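October, late, kitchen table

Went to the Tudose after work, now that it has finally opened. It was a rope factory until the seventies, then a place to keep pigeons and shopping carts, and today it is a Cultural Quarter with a capital C and a capital Q. There are 12 studios, a bakery, a shop selling one kind of candle, and a courtyard where you may sit if you buy the bakery's coffee.

I'll admit the brickwork is lovely. They scrubbed it until it looks like a picture of brick. The old hoist is still up on the east wall, painted mustard, with a plaque saying Please Do Not Touch. My uncle lost a thumbnail to that hoist and would have appreciated the plaque.

Godelieve Bakker gave the opening speech from the loading dock. She said "vibrant" early and often. She also said the developers, Isteo, had given the neighborhood back its heart, and a man behind me asked if the heart came with parking. It comes with 52 spaces, all taken by four o'clock.

Over 3000 people through the gates, according to the board by the exit. I believe it. I stood behind most of them in the line for a cheese roll. 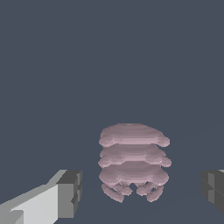

Pink thing in layers, blue-gray background. I liked it more than I let on.

Walked home along the canal. Bought a candle, God help me. It smells of rope.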